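Packing and table-setting help wanted at Pendholm (part-time, paid, no experience needed)

Hi! I'm Graham Bickerstaff and I run the packing room at Pendholm, which is the low building on the Ovley side of the parking lot, past the bike racks. I'm looking for a few people to come in and spend their shifts at a table with me, putting boxes, plates and other household things where they need to go. If you're the kind of person who reloads the dishwasher after somebody else has done it, please keep reading.

What the job is

We put together tableware sets and small boxed goods for a shop called Pirora, and we also try out how the sets get laid out, packed, unpacked and laid out again. So part of your day is straight packing (box, plate, tissue, next one), and part of it is slower, where you set a table a certain way, write down how it went, clear it and set it a different way. I love the slow part. Some people find it dull, and I'd like you to know that before you drive over here.

A normal shift goes something like this. You come in, hang up your coat, wash your hands and pick up a job sheet from the tray by the door. The sheet tells you which items to pull off the shelves. You bring them to a table, check the labels against the sheet, wipe down anything dusty and get going. When a sheet is finished it goes in the other tray, with your initials and anything odd you noticed. I do read those notes! Last June somebody wrote that the rims on one batch of plates felt rough on one side, and we sent all 103 of them back.

Shifts are four hours, mornings or afternoons, and you can pick up to five a week once you've settled in. The first two are with me or with Subramaniam, who looks after the shelves and knows where everything lives.

Who I'm looking for

You don't need a degree or a warehouse background. I've hired people straight out of high school and people who'd been retired for years, and both worked out fine. What I care about is that you handle things gently, that you can stick with a dull sheet to the bottom, and that you tell me when something gets chipped. Plates break. I have broken plenty myself.

You'll be on your feet for most of the shift, though there are stools if you want one. The heaviest thing you'd lift is a full carton of plates, and there's a cart for those. You should be okay reading small print on labels, with glasses or without. If you have a bad back or a wrist that acts up, tell me and we'll sort the work out so it suits you.

The room

It's a plain room, carpeted, with big white tables that wipe down easily and enough space to walk between them without bumping hips. The carpet is great for your feet and not so great when somebody drops a roll of stickers. We keep one or two things on a table at a time, say a box and a plate, and put everything else back on the shelves before starting the next sheet. I'm a little fussy about this.

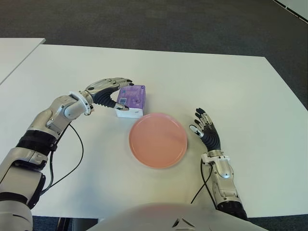

I should also mention the radio, which stays low and gets argued about, and the kettle, which is in the hallway. Bring your own mug or use one of ours. Food stays out of the packing room, but there's a lunch corner with a microwave and a decent window.

Pay and paperwork

Pay is by the hour and goes out every two weeks, and the two training shifts are paid the same as any other. Anyone who stays through to the end of the season gets a bonus of $626 with the last check. Parking is free, and the bus stops right outside the Ovley gate.

How to apply

Send me a few lines about yourself by 23rd December. You don't have to attach a resume, but I'd like to know which hours you can do, when you could start, and one thing you keep neat at home (a spice rack, a sock drawer, whatever you've got). You can drop a note at the front desk in an envelope marked "Packing room, Graham," or call and ask for extension 1475. If I don't pick up, I'm probably up to my elbows in tissue paper, so leave a message with your number and I'll call you back that evening.

I'll ask everyone who looks like a fit to come by for half an hour, see the room and try one sheet. Wear comfortable shoes and leave the dangly bracelets at home.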